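Skarkar cell rules — README

By the Bistudard bench team | 8/22/21 | 3 min read

We use cookies to remember your settings. Accept / Manage

# Skarkar: PC assembly cell, working rules

Read this before you run anything on the cell. Covers the parts boards, the tower, the arms and what has to be written down. Replaces the March version, bin any printouts.

Scope: memory, CPU, hard drive, expansion card. Screws and cable work are NOT covered, see the Bogdan notes for those.

## 1. Before power on

- Find the e-stop. Put your hand on it. Then start.
- Nothing loose on the slats. Screws go down the gaps and we don't get them back.
- Wrist strap on for anyone handling memory or the CPU.
- Jog at low speed until the first full cycle is done. No exceptions for "I only changed one waypoint".
- One person holds the pendant. Say it out loud when you hand it over.

## 2. Parts board

Every part goes in its own slot, same way round each time. Memory upright between an upper and a lower bracket. CPU in the square holder, heat spreader facing out. Drive in its clips, label out. 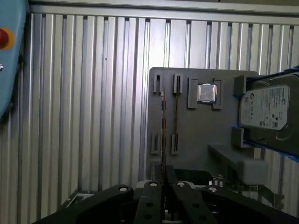

Parts board from the wrist camera. Two memory modules, CPU, hard drive.

- Push each module home by hand and check it by eye. A tilted one will get pinched at the corner.
- Line the fingers up with the module edge before closing. If you can't see the gap between the fingers on the wrist view, back off and clean the lens.
- Never grip the CPU by the contact side. Edges only.
- Don't reach past the gripper to straighten a part. Stop, retract, then reach.
- If a bracket is worn, swap it. No tape, no folded card. Grornier keeps the print files, ask for the current revision and not the one on the shared drive.

## 3. The tower

Case on its side, side panel off, open side up. Check it sits flat before teaching any point, rubber feet can catch on things. If the case gets nudged, re-teach. Dont fudge the offset.

Socket rules:

- Retention frame fully open before the arm comes anywhere near with a CPU.
- Look at the contacts first. Any mark or fluff, stop and log it.
- Keep loose wires clear of the socket and memory slots. Tuck them, then look again from the side.
- Mains lead out of the power supply. Always.
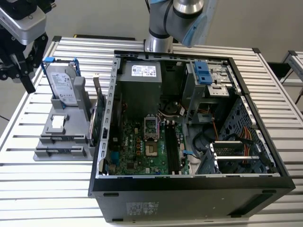
Tower open on the bench, socket frame up, memory slots clear. Parts holder to the left.

The holder goes close to the case on purpose, shorter carry. Means the card slot is tight against the case wall, so lift straight up before any sideways move. Same with the drive — up first, then across.

## 4. Two arms

- Only one arm over the case at a time. The other waits at its park point.
- Park points are set in the config. Change one and you tell everybody on shift.
- No override of the shared zone, not even for a demo.

## 5. What gets logged

The Skarkar set has 521 runs so far. Of these nearly 200 include a failed grasp or a failed insert. Keep the failures! They get a label, they do not get deleted.

For each run:

- task name, part, board revision
- both camera streams, wrist and fixed
- result: done / failed / stopped by hand
- who had the pendant (initials are fine, full names get stripped before release)

After 3 failed inserts on the same part, stop and inspect the part and the slot. Not a fourth go. Bent pins cost us more time than anything else on this cell.

## 6. Known gaps

- Lighting on the ribbed wall is uneven, brighter in the middle. Don't tune thresholds on one patch of it.
- Small print on drive labels isn't readable from the wrist view. Do not use it to identify parts, use the slot.
- Cable positions vary from run to run and are not anotated.
- No release version of the fixed camera calibration yet. Coming with v2.

## 7. Changes

Open a ticket under Bistudard / cell-rules. Small wording fixes can go straight in. Anything touching sections 1 or 4 needs 2 sign-offs before it's merged.

Get cell updates by email. Sign up to the newsletter | Unsubscribe at any time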